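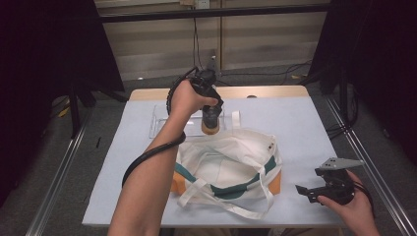

Packing a canvas tote bag with two handheld gripper devices, one in each hand. Photo: Mavdale

Mavdale Report Finds Household Robots Still Struggle With a Bag

Consumer testing group says chore machines are being sold on promises, and urges shoppers to wait

OCTOBER – Mavdale, an independent testing group for home and shop equipment, has released its review of chore automation, and the findings will disappoint anyone hoping to hand over the groceries. Of 47 ordinary tasks the group looked at, from folding dish towels to restocking a low shelf, machines working without human help finished 12 to a standard a paying customer would accept.

Bags were among the worst. A canvas tote has no fixed shape. Its mouth sags, its handles flop wherever they like, and a gripper that does fine with a box or a bottle can close on a fold of cloth and drag the whole thing across the table.

"We keep getting shown videos of a robot putting things away," said Essam Benmoussa, who led the review. "Then we ask how many tries it took, and whether it was the same bag every time. The answers get vague pretty fast."

The report also questions how much credit goes to the machine when a person is holding the gripper. Recording people as they work with handheld grippers is a common way to gather training material, and Mavdale has no quarrel with it. The group does object to sales material that lets buyers think the arm in the clip was working alone.

"If there's a human hand on it, say so," Benmoussa said. "A person can pack a tote with a pair of salad tongs if you give them long enough. I wouldn't buy the tongs on that basis."

Shop-floor results were better, though narrow. The machines did their best work with rigid items in known positions. Moving a tray a short way from its starting point was enough to spoil 29 of the test runs.

Lahcen El Fassi, who runs the Polturard housewares store and advised on the retail tasks, said he has turned down two trial offers this year. "I was told it would bag for customers," El Fassi said. "I asked if it could do the cloth ones. They said that was coming."

Mavdale recommends that buyers ask for uncut footage, a written failure rate and a trial with their own belongings before signing anything. The full report is available from the Mavdale press desk, which is open until 5 p.m. on Friday.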